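Picking Up and Putting Down: Teaching a Small Arm to Handle Ordinary Things

Student project report, Trullden robotics workshop
Sunday, December 16, 2018

When our group first sat down together in September we had a much grander plan than the one you are about to read. We wanted an arm that could tidy a whole classroom, and we had even drawn up a list of rooms to try it in. By the end of the second meeting our supervisor had very kindly talked us down to a single question, and we are glad of it now: if you teach an arm to pick up an object by showing it many times, how much does it matter what the object is lying on?

The project has had two names. It began as Horon, after the software we were going to write from scratch, and it became Dinier once we had thrown most of that software away and started again with something simpler. Some of our files still have the old name on them, so please forgive us if it turns up in the appendix.

How we collected the demonstrations

The method is one that other students have used before us and we make no claim to have thought of it. One person moves the arm by hand through the whole task, from the starting position down to the object, closing the gripper, lifting, and setting the object down again. The camera stays fixed the whole time and saves what it sees along with the joint positions. We gathered 400 of these demonstrations over the term, shared between 2 kinds of surface: a plain matt desktop, and a glossy white one with a metal ledge running along it.

We had expected the desktop to be the hard one, as it was the first we tried and we were clumsy at it. The glossy surface gave us far more to write about. It throws back the ceiling lights, and the reflections do not have tidy edges either -- they break up and ripple wherever the surface is a little uneven. A person looks straight past this without a thought. A model that has only ever seen a matt desk does not, and ours would quite happily set off towards a patch of light as though it were something worth holding.
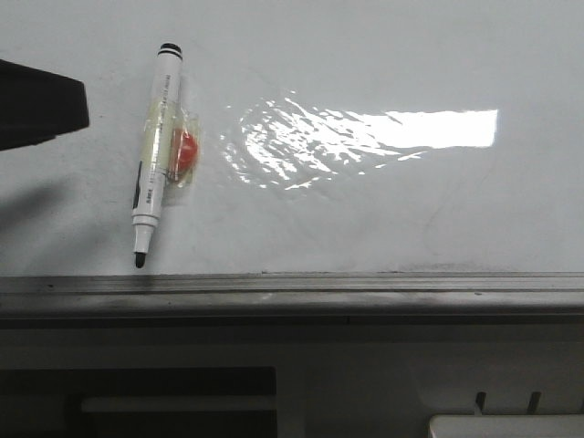 Pens and markers became our favourite test objects, partly because there is never any shortage of them and partly because they are awkward in a useful way. They are long and thin, so the gripper has to come down at the right angle as well as in the right place, and a white barrel on a white background gives the camera very little to go on apart from the dark parts at either end. We also made things harder on purpose by adding small extras to the barrel with clear tape, something bright and coloured usually, to see whether the model would still aim for the marker or be drawn off to the side by the addition. Clear tape turned out to be a test all by itself, with its own bit of shine.

What we found

We trained the same model in three ways: on desktop demonstrations only, on glossy surface demonstrations only, and on both mixed together. Each was then tried on both surfaces, with the object placed by somebody who had not been told which version was running. We did this last part rather late, after a long and useful argument about whether we had been placing things helpfully without meaning to. We think we had been, a little.

The desktop version did well at home and poorly away, which we expected. The glossy version was slower and more hesitant, and it would sometimes hover above the marker before committing itself, but it coped better with the move to the desk than we had dared to hope. The mixed version was the steadiest of all. We would like to say it was the best in every way, but on the plain desktop it was a shade less accurate than the version trained only there, and we have left that in the tables as we found it.

There were 14 trials we had to throw out, nearly all of them from one afternoon when the camera mount had worked loose. We only noticed when we played the recordings back in order and saw the ledge creeping slowly down the picture. After that we stuck a strip of tape by the mount and checked it before every session, and we would urge next year's group to do the same from the first day.

What we would do next

We never got as far as changing the lighting, and we are sorry about that. All our sessions were in the Park building with the overhead lights on, so we cannot say how the mixed version would behave by a window on a bright morning. We would also like to try objects that roll, and to use a second camera from a lower angle, where the glare ought to fall somewhere else. The recordings and our training notes are on the shared workshop drive under both project names, and whoever takes this on is welcome to all of it.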